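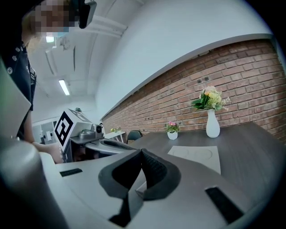
Mon avis sur le tableau tactique magnétique Westano

J'entraîne une équipe de football américain de jeunes depuis six saisons, et j'ai longtemps dessiné mes tracés au dos de vieilles feuilles de match. Ça me plaisait bien, remarquez ! Mais à la mi-temps, sous la pluie, le papier a ses limites, et j'ai fini par commander le Westano (le grand modèle pliant, celui qui tient sur les genoux).

Première bonne surprise : les aimants. Ils accrochent vraiment, même tableau debout contre le banc, et les receveurs ne glissent plus vers la touche pendant que j'explique une couverture de zone. Le feutre fourni s'efface bien, à condition de ne pas le laisser sécher toute une soirée.

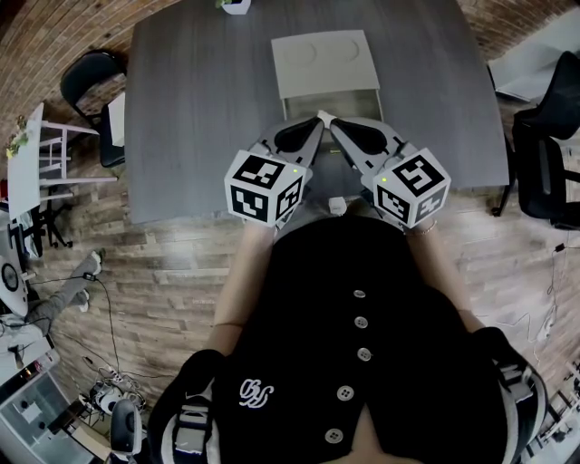

La housse, en revanche, m'a laissé un peu sur ma faim. Mon ancien Drokitz avait deux vraies bretelles, et j'avais les mains libres pour porter les plots et les ballons. Des bretelles avec une boucle de réglage grise sur chaque épaule, comme sur la photo, voilà ce que j'aurais aimé trouver – le Westano se contente d'une poignée, et quinze minutes de marche jusqu'au terrain, ça finit par tirer sur le bras.

Côté jetons, il y en a largement assez pour poser attaque et défense, avec quelques pièces de rechange. Les numéros sont un peu petits pour mes yeux, mais mes joueurs les lisent sans peine. Je le garde, et je vais bien finir par lui coudre une sangle en décembre, pendant la trêve.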